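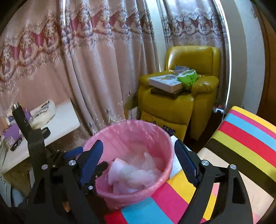
Fingers open over the lined bin, seen from the gripper's own camera.

4. Recording your first bin examples

Okay, you've charged the handheld, you've paired it, and you're itching to go. I was too! Please read this section all the way through once before you press anything, though. My first batch for Broteck was 1362 takes, and I had to redo a painful share of them thanks to two settings I'd skipped (both are in here).

Before you start

You'll need the Drallis handheld gripper, the wrist strap, a small bin with a liner in it, and the Sutter recorder app open on your phone. A regular living room is great. Leave your stuff on the table, leave the armchair piled up, leave the striped throw where it is. The model has to cope with homes, so we want homes.

4.1 Set the bin

1. Put the bin on a steady surface that you can reach from above without stretching.
2. Fold the liner over the rim all the way around.
3. Check that the mouth of the bin shows between the two fingers when you hold the gripper at chest height. If you can only see one side of the rim, step back a little.

Note: Shiny liners throw back a lot of light. I turn off the lamp right above me and leave the curtains however they happen to be.

4.2 Record a take

1. Squeeze the trigger all the way and let it go, so the fingers close once and open wide. The app uses this to find zero. (Skipped setting number one, right there. If the app says "no zero," do it again.)
2. Tap Record and wait for the double buzz.
3. Hold still over the bin for 2 seconds with the fingers open.
4. Do the task on your card. It'll be either "drop in" or "take out."
5. Bring the gripper back over the bin, open the fingers, and hold still again.
6. Tap Stop.

Go at the speed you'd use with your own hand. People slow way down when they know they're being recorded, and then the arm learns to be slow too! Seraina Trummer, who trains the models on our side, can spot my "careful" takes from the timing plot alone.

If you fumble, keep going and finish the task. A drop followed by a second try is a good take, so keep it and tick Recovered in the app.

CAUTION: Keep your free hand, your sleeves and the strap's loose end out of the linkage. The trigger is stronger than it feels.

CAUTION: Use clean, light stuff only. No glass, no food, nothing with a blade.

4.3 Change things up

After every 6 takes, change something. Turn the bin, move it to another piece of furniture, or shuffle what's inside. Then tap New Layout (skipped setting number two, sigh). If you forget, the app files everything under the old layout and you'll be sorting by hand that evening.

Do at least 3 layouts before you take a break. I usually get a nice rhythm going by the second one.

4.4 Upload

1. Plug the phone in and join your home Wi-Fi.
2. Open Daltari and pick the session.
3. Scrub through the first take and the last one. Both finger pads should stay in view the whole way.
4. Tap Send, and leave the app open until the bar turns green.

Note: Cremilda Rezende looks after uploads. If the bar sticks, send her the session code from the top of the screen and please don't delete the files from the phone until she's written back.

Section 5 covers cleaning the finger pads.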